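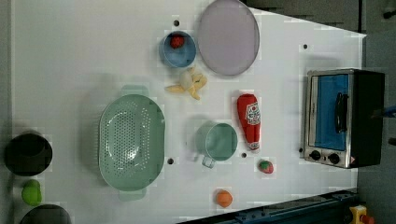

Hi Samah,

Quick update on the Zirkville cooking club, as of 28th October. We've had 15 families sign up (yay!), and most of them come back week after week, even the ones who swore they hated lentils. I've spent $400 of the grant so far, nearly all of it on groceries and bus fare. The Borkard Street hall wants more rent from February, so I'm talking to them about a smaller room. Sutrisno Liem has six new recipes typed up and I'll send those with the receipts on Friday.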